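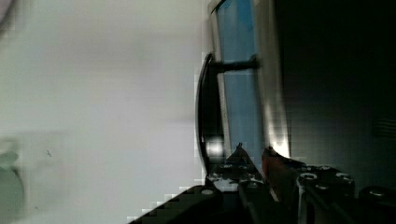

Bonjour Elsie, bonjour Arnout, on a enfin attaqué les portes ce mois-ci, et c'est de loin la partie du projet Skornurach qui m'amuse le plus ! Jusqu'à février on ne faisait que du ramassage et de la dépose, avec des objets qui pardonnent beaucoup. Une poignée, elle, ne pardonne pas grand-chose. Celle de notre porte à vitres bleues est noire et cintrée, en long arc, et selon la hauteur où on la prend le poignet n'arrive pas du tout avec le même angle. Prakash préfère la prendre en bas, moi plutôt au milieu, et on s'est un peu chamaillés là-dessus avant de décider de garder les deux façons dans les données.

Côté chiffres : 60 démonstrations de la tâche « ouvrir la porte » sont enregistrées et relues, sur les 100 promises pour la fin de mars. Le total du projet, toutes tâches confondues, vient de passer les 2 000 (j'ai apporté des croissants). Je pense qu'on tiendra les 100, à condition de ne plus perdre de matinées comme celle de la panne réseau.

La téléopération, maintenant. On pilote toujours avec le boîtier Pelerer, et le retard entre la main et le bras reste pénible dès qu'il faut être précis. Pour l'approche ça va très bien, pour refermer les doigts au bon moment c'est une autre histoire, on a tendance à serrer trop tôt. Virgilio a repris les réglages et baissé la vitesse maximale en fin de course - c'est plus lent, mais on rate nettement moins de prises. On a essayé aussi le guidage à la main, en tenant directement le bras. Les gestes sont plus naturels, seulement nos doigts passent sans arrêt devant la caméra du poignet, et Edgardo a dû écarter 5 essais pour cette raison. Je garde donc le guidage à la main pour former les nouveaux et la télécommande pour tout ce qui compte.

Autre souci, les reflets. Le bord métallique de la porte renvoie la lumière droit dans l'objectif, et la poignée en attrape aussi un peu. Je ne veux pas tout supprimer, le modèle devra bien vivre avec, mais j'aimerais pouvoir faire varier l'éclairage proprement. Il me faudrait deux lampes réglables, le devis de Bretotwood est dans le dossier partagé. Arnout, si tu peux y jeter un œil avant la prochaine réunion, je t'en serai éternellement reconnaissante !

Pour la suite : finir la porte, puis passer aux tiroirs avec le meuble prêté par Tiongson. Prakash commence à écrire la consigne pour les opérateurs, parce que pour l'instant tout est dans nos têtes et chacun a ses petites manies. Le premier entraînement sur les données de porte est prévu en avril et je vous enverrai les résultats même s'ils sont moches.

Le budget n'a pas bougé depuis le dernier point, à part le remplacement d'un câble. Elsie, il me manque encore ta signature sur l'avenant pour les heures d'Edgardo.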